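Textile Waste Project — report, group 2
Orsolya Farkas
5 May 2026

Aim: find out what people in Trasholm do with clothes they dont want any more. Survey went out in September, paper and online. 621 forms handed out, 407 came back. Better than we hoped.

Main result — most people keep old clothes in a cupboard for years. Charity shop second. The bin third, mostly socks and bedding. Medve (the repair shop on the high street) got mentioned a lot but few had been in. Price was the usual complaint.

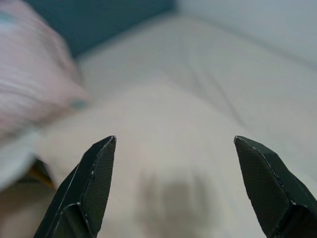
Why do people hold on to clothes they never wear?

Mostly guilt about the money spent, going by the comments. Some also hoped to fit into them again.

We did 12 short interviews as well. Older people mend more, younger ones sell online. One woman still had school shirts from her son, who is now a teacher. Problems: the online form had a broken question 2 so we left it out. Also too many replys from our own street.

Next step is asking Medve for a price list, then redo the map of collection points.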